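Wanted: people who don't believe their laundry products work

Clamotach is looking for households to take part in a four-week wash trial. We are a small, reader-funded outfit that tests claims made about everyday household goods. We take no money from anyone who sells detergent, softener, scent beads, dryer balls or anything else that goes in with your shirts.

What it's about

Last year we asked readers how much detergent they use. We got 547 replies, and most of them came down to "I fill the cap." The cap is a poor guide. Its lines are hard to read, the top line is well above what a normal load needs, and the people who print the lines also sell the bottle. We think plenty of households could use half as much and never notice. We could be wrong. So far all we have is a hunch and a pile of emails, and we have been rude enough about other people's evidence that we had better get some of our own.

What you would do

Wash as you normally do for 2 weeks, then wash for 2 more with the measured doses we mail to you. The doses come in plain numbered packets. Some hold a full dose, some hold half, and a few hold only washing soda. You won't know which is which, and neither will Heather Niven, who reads the score sheets.

After each load you fill in one page: what went in, what cycle you picked, how it smelled, whether the stains came out. Please fill it in the same day. Sheets done from memory at the end of the month are worthless, and we can usually tell.

You would also send us 4 cotton swatches, stained by us and washed by you, in the return envelope.

Who we want

Adults who do at least 4 loads a month, at home or at a laundromat. Any washer and any dryer, old or new. A clothesline is fine too. We would like more people with hard water and more people with small children.

We can't use anyone who works for a maker or seller of laundry products, or anyone with a skin condition that gets worse when detergent changes. If you are already sure of the answer, either way, you can still apply – just tell us, so we can spread the true believers across the groups.

What you get

The packets, postage both ways, and a copy of the full results, including the dull ones. There is no fee. We know "no fee" often means somebody else is getting paid. Our accounts are open to anyone who asks, and Mostafa Farouk will send them to you.

What you don't get

A miracle. We won't tell you that your clothes will last twice as long or that you'll save $1000. We have seen those numbers in ads and have yet to find where they came from.

How to apply

Write to Shobha Chowdary at the Haworth office by 2021-08-09. Tell us how many loads you do, what you wash with, and whether your machine is a front loader or a top loader. Packets go out later in August. 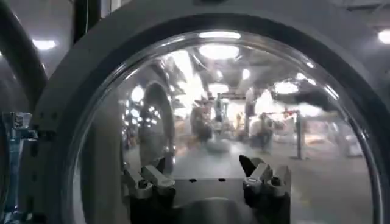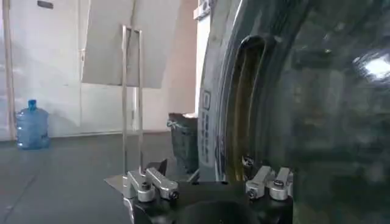
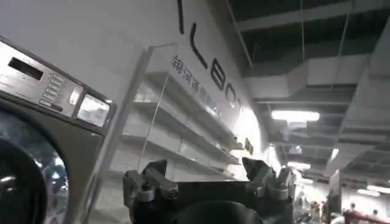
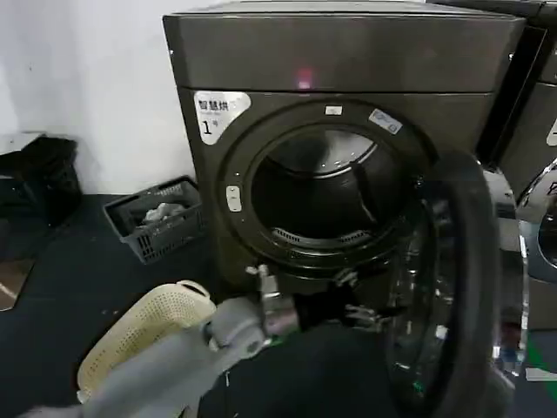

Comments

Derek Naylor: I did your stain remover trial and would do this one, but four weeks seems short to me. Detergent buildup takes months to show in towels. If the half dose leaves things a bit grayer each time, you'll miss it and declare victory. Any chance of keeping a few of us on until winter?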